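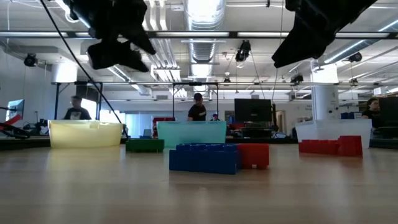

MUNHOLM, Monday, March 31, 2025. Manolakis, the Munholm law firm, is opening a fixed-fee desk for probate and small estates. Doors open tomorrow, second floor, same building as the main office. One price up front, one lawyer start to finish. Clients bring whatever papers they have and the desk sorts them into three groups, colored like the three bins in a row on the table: pale yellow for anything with a court deadline, teal-green for bank and property records, clear for everything else. No need to sort at home first. Shoebox is fine.

The desk is led by Gwenllian Vaughan, a partner in the private client group. With her are Olanrewaju Nwosu, associate, who moves over from litigation, and Meifang Yan, senior paralegal. Corina Hämmerli will handle estates with property or heirs overseas, two days a week to start, more if the calls come in.

"People phone us a week after a funeral and the first thing they ask is what it's going to cost," said Vaughan. "Up to now the answer was an hourly rate and a guess. I didn't like giving that answer. So now there's a number, in writing, before we open a file."

What is covered: filing the will, appointment of the executor or administrator, notices to creditors, the inventory, the final accounting, closing papers. Also letters to banks and insurers, which eat up more time than anyone expects. Court filing fees and appraisals are extra and are passed on at cost.

What isn't: will contests, disputes between heirs, business valuations, tax audits. Those go to the main office under a seperate agreement. If a fight breaks out halfway through, the client gets a call and a new quote before any more work is done. No surprise bills.
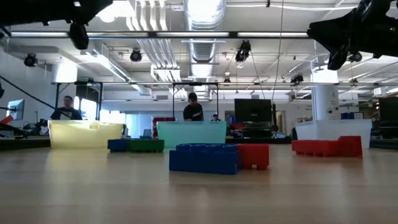
Toy bricks in blue, red and green on a wood-toned tabletop, plastic bins behind.

The desk follows a trial run that began last August at the firm's Lunenside office. In that time the Lunenside team took 423 calls and opened 90 estate files, most of them for families who had never hired a lawyer before. Lessons from the trial: shorter forms, evening appointments, and a phone line that is picked up by a person. The longest waits were for bank records, so those requests now go out the day a client signs.

"I came from trial work and figured this would be quiet," said Nwosu. "It is not quiet. There's a house with the heat still on, a car nobody can find the title for, a brother in another state who wants updates every day. You need a list and you need to return calls. That's most of the job."

A first meeting runs 80 minutes and is free. Family members can come along or join by phone. Clients leave with a written quote, a checklist and the direct number of the lawyer on the file. The quote holds for the life of the matter unless the facts change, and the letter spells out which facts those are.

Manolakis has also printed 1000 copies of a plain-English booklet, First Steps for Executors, written by Yan with edits from Hämmerli. Covers what to do with mail, keys, pets, subscriptions and open bills in the first month. Free at the front desk in Munholm and Lunenside while they last. Large-print copies on request.

Torunn Ekström, managing partner, said the firm looked at the Munholm space for some time before commiting. "Lunenside showed us the work could be done at a set fee without cutting corners. Same lawyers, same standards, a shorter bill. We'll look at the pricing again in August and if we got something wrong we'll fix it."

A third desk, in Raldale, is under discussion. No date, no lease yet.

Appointments: weekdays, with evening slots Tuesday and Thursday. Walk-ins welcome but may have to wait. Bring the original will if there is one, the death certificate if it has arrived, photo ID. Missing something? Come anyway.

About Manolakis
Manolakis is a full-service law firm with offices in Munholm and Lunenside. Practice areas are private client and estates, family law, real estate, employment and civil litigation.

Media contact
Press desk, Manolakis, Munholm office. Interviews with Gwenllian Vaughan and Torunn Ekström available this week, mornings best.

This release is general information and is not legal advice. Fixed fees are subject to a signed engagement letter.

END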